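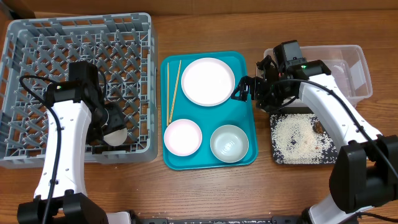 생활용품 가격지수의 9월분 재계산을 오늘 다시 돌렸다. 연휴 전에 걸어 둔 작업은 결측 처리 단계에서 멈춰 있었고, 로그에는 분류 코드 충돌만 남아 있었다. 원인은 주방 소분류다. 회색 플라스틱 식기 건조대와 그 안에 엎어 놓은 작은 흰 그릇은 한 테이블 위에 같이 있어도 지수에서는 다른 소분류에 들어간다. 건조대는 주방 정리용품, 그릇은 식기다. Tilletti가 보낸 가격 파일에는 둘이 세트 상품 하나로 묶여 있고, 세트 가격을 어느 쪽에 배분할지에 관한 규칙이 우리 매뉴얼에 없다. 일단 세트는 두 소분류 모두에서 제외하고 별도 표에 옮겼다.

작업 기준일 2021-01-04. 입력 파일은 Fjeld 폴더의 최신본.

오전
전체 가격 관측치는 1890건. 이 중 직전 월과 품목 코드, 규격, 판매처가 모두 일치하는 것만 기초지수 계산에 들어간다. 일치하지 않는 것이 575건이다. 연휴 전 집계보다 많다. 늘어난 부분은 대부분 Ornen 쪽 판매처 코드가 바뀐 데서 왔고, 실제 상품이 사라진 것은 그보다 적다. 코드가 바뀐 판매처는 옛 코드와 새 코드를 잇는 대응표를 만들면 복구된다. 대응표는 Cornel Zamfir가 작년에 만든 것이 있는데 열 순서가 지금 형식과 달라 그대로는 읽히지 않는다. 열을 맞추고 중복 행을 지웠다. 중복 행 중에는 옛 코드 하나가 새 코드 둘로 갈라진 경우가 있었다. 점포가 분리된 것인지 입력 실수인지 파일만으로는 판단이 안 된다. Zamfir에게 메일을 보냈다. 답은 퇴근 때까지 없었다.

기초지수는 제번스 방식, 즉 가격비의 기하평균이다. 소분류 안에서 가중치를 쓸 수 없는 한 이 방식을 유지한다. Margit Boström은 뒤토 방식으로 돌아가자는 의견을 12월 회의에서 다시 냈다. 평균가격의 비율이므로 외부에 설명하기 쉽다는 것이다. 설명이 쉬운 것은 맞다. 다만 소분류 안의 가격 폭이 넓으면 비싼 상품 하나가 지수를 끌고 간다. 냄비 소분류로 두 방식을 비교해 보았더니 방향은 같고 폭이 달랐다. 고가품 한 건이 할인에 들어간 달에는 뒤토 쪽이 훨씬 크게 내려간다. 그 한 건을 빼면 두 계열이 거의 겹친다. 표를 만들어 공유 폴더에 넣었다. 회의에서 말로 다투는 것보다 표를 보는 편이 빠르다.

할인 가격 처리도 같이 점검했다. 현재 규칙은 조사일에 모든 구매자에게 적용되는 할인만 반영하고, 회원 할인과 수량 할인은 반영하지 않는다. Tilletti 파일의 할인 열에는 세 종류가 구분 없이 들어 있다. 비고란에 종류가 적힌 행도 있으나 표기가 제각각이다. "회원", "회원가", "멤버" 따위를 한 값으로 모으고, 비고가 빈 행은 정상가를 썼다. 빈 행을 일반 할인으로 보면 지수가 낮아지고 정상가로 보면 높아진다. 어느 쪽이든 편의가 생긴다. 이번 재계산에서는 9월 원래 공표분과 같은 처리를 택했다. 처리 기준을 바꾼 효과와 자료를 고친 효과가 섞이면 개정 사유를 쓸 수 없다.

점심은 사무실에서 먹었다. 난방이 연휴 동안 꺼져 있어서 오전 내내 손이 굳었다. 서버실 쪽 자리가 따뜻해서 오후에는 그리로 옮겨 앉았다.

오후
결측 대체. 현행 규칙은 가격이 빠진 품목에 같은 소분류의 평균 변동률을 적용해 최대 3개월까지 이어 가고, 그 뒤에는 대체 품목을 찾거나 표본에서 뺀다. 확인해 보니 프로그램은 이 한도를 조사 월이 아니라 파일 수로 세고 있었다. 수정 파일이 한 번 더 들어온 달은 두 달로 계산된다. 그래서 아직 한도 안에 있는 품목 몇 개가 일찍 빠졌다. 조건문을 월 기준으로 고치고 시험 자료로 돌렸다. 시험은 통과. 실제 자료에서는 침구와 주방 정리용품 소분류가 움직였고 나머지는 소수점 아래에서만 달라졌다.

이 오류가 언제부터 있었는지 찾느라 시간을 썼다. 변경 이력을 보면 수정 파일을 별도 이름으로 저장하기 시작한 때와 겹친다. 그 전에는 덮어썼기 때문에 문제가 드러나지 않았다. 저장 방식을 바꾼 것은 나다. 당시 작업 메모에 "계산에 영향 없음"이라고 적혀 있다. 확인 없이 쓴 문장이다. 메모에 오늘 날짜로 정정을 달았다.

품질 조정은 손대지 못했다. 대체 품목의 규격이 다를 때 가격 차이 중 얼마를 품질 차이로 볼지가 문제다. 수건처럼 중량이 표시된 품목은 단위 중량으로 환산하면 된다. 수납용품은 용량으로 환산하는데, 같은 용량이라도 뚜껑과 바퀴 유무에 따라 가격이 달라진다. 헤도닉 회귀를 쓰자는 말은 매년 나온다. 소분류별 관측치가 적어 계수가 매달 흔들린다는 답도 매년 같다. 인접 소분류를 합쳐 추정하고 절편만 따로 두는 방법은 시도해 볼 만하다. 추정 표본을 최소 700건으로 잡으면 수납과 청소용품을 합친 묶음이 기준을 넘는다. 다음 주에 변수 목록부터 정리한다.

세 시에 Gunvor Skjelbred와 통화. Citeck에 넘기는 납품 파일 형식에 관한 것이었다. 저쪽은 개정된 값만 따로 받기를 원한다. 우리 쪽 파일은 매번 전체 계열을 다시 쓴다. 개정분만 보내면 저쪽 데이터베이스에서 옛 값과 새 값이 섞일 위험이 있다고 말했더니, 개정 표시 열을 하나 추가하면 되지 않느냐고 했다. 맞는 말이어서 그렇게 하기로 했다. 표시 값은 잠정, 개정, 확정으로 둔다. 기준연도가 바뀌어 전체 수준이 달라지는 경우는 개정으로 보지 않고 계열 이름을 새로 붙인다. Skjelbred가 통화 내용을 정리해서 보내 준다고 했다.

가중치 갱신에 관해서는 Getsemaní Meléndez가 초안을 보냈다. 지출 비중을 직전 연도 자료로 교체하고 12월을 연결 월로 삼는 안이다. 방법 자체에는 이견이 없다. 걸리는 것은 자료다. 작년 지출 구성은 평년과 다르다. 집에 머무는 시간이 길어지면서 주방과 침구 비중이 올라가고 여행용품 비중이 크게 줄었다. 그대로 반영하면 여행용품 가격이 되돌아올 때 그 움직임이 지수에 거의 나타나지 않는다. 반대로 옛 비중을 유지하면 지금 사람들이 사지 않는 물건의 가격이 과대 반영된다. Meléndez의 초안에는 두 해 평균을 쓰는 보조안이 붙어 있다. 계산은 간단하지만 어느 해의 소비도 대표하지 못한다. 의견란에는 본안 찬성, 보조안은 참고 계열로만 공개, 라고 적었다. 연결 월의 결측률이 높은 소분류는 연결 전에 따로 점검해야 한다는 단서도 달았다.

저녁
고친 프로그램으로 전체를 다시 돌렸다. 총지수는 공표분과 첫째 자리까지 같다. 소분류에서는 침구가 올라가고 주방 정리용품이 내려갔으며, 가중치를 곱하면 서로 상쇄된다. 총지수가 그대로라고 해서 개정 공지를 생략할 수는 없다. 소분류 계열만 받아 쓰는 곳이 있다. 공지 문안은 두 단락으로 썼다. 첫 단락은 오류의 내용과 해당 월, 둘째 단락은 바뀐 소분류와 내려받을 파일의 위치. Eleri Hughes가 검토하고 내일 오전에 승인 여부를 알려 주기로 했다. Hughes는 초안에서 "경미한"이라는 단어를 지우라고 했다. 지웠다.

남은 것.
분리된 판매처 코드, Zamfir 답신 대기.
Tilletti 할인 열, 종류별로 나눈 파일을 다시 요청할 것. 지난번 요청서 양식은 항목 설명이 부족하므로 고쳐서 보낸다.
세트 상품 배분 규칙. 단품 가격이 같은 달에 있으면 그 비율로 나누고, 없으면 제외하는 안을 매뉴얼 문구로 작성.
개정 표시 열 추가 뒤 납품 파일 시험 전송.
냄비 비교표에 프라이팬도 추가. Boström이 분명히 물어볼 것이다.

백업은 여덟 시 전에 끝났다. 대응표는 원본과 수정본을 다른 폴더에 두었고, 이번에는 파일 이름 규칙을 바꾸지 않았다.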